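Section 4: Sleeves, hands and the weighing bench

Carry out this section after any hand change, and again before the first shift of the week. It takes two people. The cell must be stopped at the Fultus panel and the key removed before either of them reaches over the bench.

4.1 Checking the sleeve and wrist

1. Bring the arm to the rest position and wait for the drives to go quiet.
2. Run your palm along the ribbed sleeve from the top to the wrist. Folds are normal. A hard ridge means a cable has moved underneath, and the sleeve must come off.
3. Look at the round metal fitting at the base of the hand. The silver rim should sit evenly in the black housing all the way round.
4. Leave the fingers slightly curled. Do not press them straight by hand.

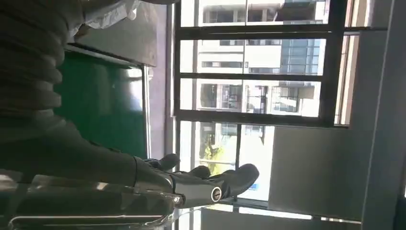
Yvette Bergeron
Cell Maintenance Lead, Pimholm

Note: Sleeves are changed after 400 hours of running, or sooner if the fabric tears. Order them from Lemieux under part 254 and ask for the left and right together.

Caution: Never wipe the wrist fitting with solvent. Use a dry cloth.

4.2 Setting out the bench

1. Place the crates on the side of the table away from the conveyor. Turn the label recesses so that you can read them from the bench.
2. Put coiled cable in the crates with the rings lying flat. Coils may stand above the rim if they do not lean over the next crate.
3. Keep one crate empty for finished items.
4. Stand the scale near the belt with its display and keypad facing the robot. Zero it with the tray clear.
5. Lay a test package on the tray. It may overhang towards the belt, but check that it does not rest on the rail.
6. Return the key, select slow speed and start the Ballesex test routine. The left hand should bring the flat black device to the front of the scale, beside the keypad, while the right hand stays open over the near edge of the belt.

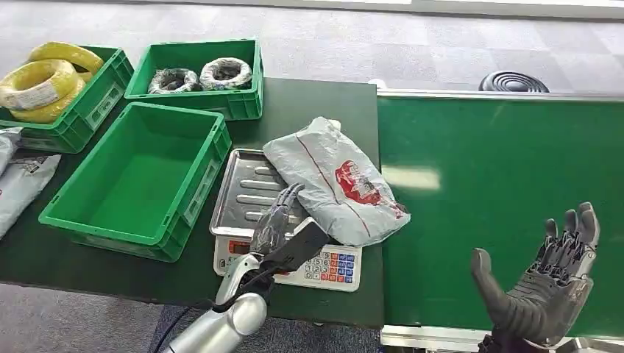 7. Watch the black cable on the left arm through two full cycles. The loop must not catch the table edge - if it does, stop the cell and clip it closer to the wrist.
8. Enter the result in the cell log. Report faults to Vernon Cloutier before Friday's handover.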